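Visit report: robot demonstration at the Brinberg workshop
Automation and Handling module, second-year group project
Ysaline Bouvier

1. Purpose of the visit

Our project asks whether a small arm could do part of the hand sorting at a repair bench. We had read the Saxena handbook and the course notes, but none of the group had stood next to a working arm. The department arranged a visit in April to the Brinberg workshop, during its open afternoon for colleges. There were 16 of us, split into groups for the benches, and our group had the handling bench for nearly all of the second session.

2. Safety talk

The session began with a short talk by the workshop engineer. We were shown where to stand, how the stop button works and why the arm runs at reduced speed when visitors are in the room. Long sleeves had to be rolled up and bags left at the door. The engineer kept the teach pendant and we were not allowed to drive the arm ourselves.

3. Handling irregular objects

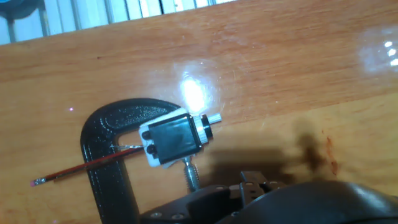
Our main question was how the workshop chooses its test objects. The engineer said that boxes and blocks tell you very little, as nearly any gripper can manage them, so they prefer things from an ordinary tool drawer. A C-clamp is a good case. Lying on its side it has a thick curved frame on one side and a thin threaded screw on the other, and with a small motor sitting between the jaw and the screw there are not many places left for two fingers to go. The glossy black paint and the bright glare on the varnished wood would both make it harder for a camera to find the edges. We had put "object shape" in our plan as a single heading and have now split it into shape, surface and what is next to the object.

We also asked about failed grasps. At Brinberg each attempt is entered in a log called Grarnex, with a code for the result and a line for remarks. The log stood at 861 entries at the start of our session. Slips are coded separately from misses, and we will copy this in our own tests.

4. Layout of the bench

The arm is fixed at one side, so that it reaches over the work from the edge. We asked about a centre mounting and were told that it would give a more even reach but leave less room for people to lay things out. Lighting was discussed too. The Veletti method, which we had planned to use, assumes a matt surface, and we will need to cover our own bench or move the lamp.

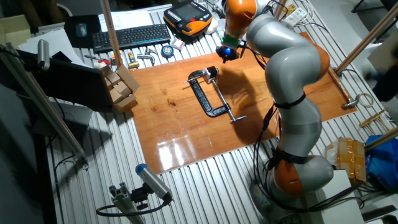 Figure 2. The arm over the wooden board with the C-clamp; keyboard and teach pendant at the back of the table.

Cables were something we had left out altogether. They run along the outside of the arm and need enough slack for the joints to turn. Our drawing shows none, and it will be redone before the next review.

5. Changes to our project

We will cut our object list to 3 items and test each one in more than one position. The budget stays the same apart from a sheet of matt card. We still have no answer on how long a full test run takes, and have written to the workshop to ask.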